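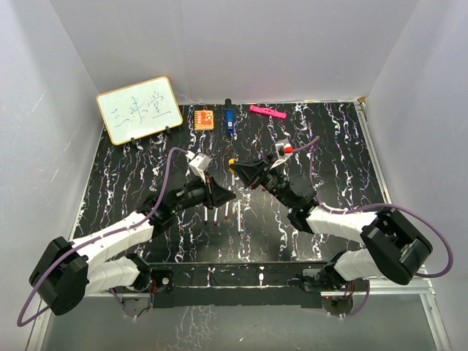

Kornuvness is a two-armed tabletop robot workstation built at the Sarkgate shared workshop by Ximena Carrillo and Macario Bautista, with a good deal of help from other members. It belongs to the family of home-sized bimanual rigs, in which a pair of small arms is fixed to one edge of a table so that both can reach the same patch of work surface. The arms have white links and black joints, with black grippers at the ends, and a small white camera module rides above each gripper on the wrist. The tabletop is black with branching veins in the manner of marble, and plain grey walls close it in at the left, the back and the right. Markers and other desk things serve as the usual practice objects, and a framed whiteboard with the characters 三味堂 written on it stands at the far left of the table.

History

The project began as a much humbler thing. Carrillo had put together a single arm in her spare bedroom over the course of a winter, mostly for the pleasure of it, and brought it to Sarkgate in September when the bedroom was needed for a visiting aunt. Bautista, who had been repairing sewing machines at the next bench, offered to help with a gearbox that had begun to click, and the two were soon drawing up plans for a second arm on the back of a parts invoice.

This early single-arm version was known as Barajas and is still remembered fondly by the members who used it. It could pick up a pen and put it down again, though holding a pen while something else took off the cap was beyond it, and that small frustration is usually given as the starting point for the two-armed machine. Its base plate was later cut up for brackets, so no complete Barajas survives.

Construction

The two arms are mounted at either end of a long black beam across the front of the table. The beam has been unbolted and refitted many times, and the builders have never troubled to repaint it. Each arm has 6 joints, not counting the gripper, and the builders chose the same motors for both sides so that one box of spares would do for everything. The rig cannot lift much — Bautista sets the limit at 500 grams for an arm held well out from its base, and prefers less — but markers, notebooks and small toys are comfortably within its powers.

Cabling took longer than anyone had planned. The thick purple cables to the wrist cameras have to be long enough to follow the forearm through its full travel, and they are left in wide, generous loops around the elbows. Carrillo's first attempt held them tightly along the links with ties, and it looked very smart until the wrist turned over and pulled a connector straight out of its socket. The loops have stayed ever since.

Software

The control program, called Plammont, was written mostly by Carrillo in the evenings. It reads the position of every joint 100 times a second and keeps the two arms from being sent to the same spot at once, a feature added after a rather loud afternoon in the first month. Moves can be typed in, or taught by switching off the motors and guiding an arm gently by hand while the program takes note. Bautista favors the second way, and many of the stored moves are his.

Use

Members may use Kornuvness after a short introduction, which covers the stop button, the reach of the arms and the proper way to support a forearm before cutting the power. Sorting markers by color is the customary first exercise. Capping and uncapping them comes next, and newcomers are warned to expect some 6 tries before the grip feels right. The table is booked on a paper sheet by the workshop door, and evening slots tend to go first.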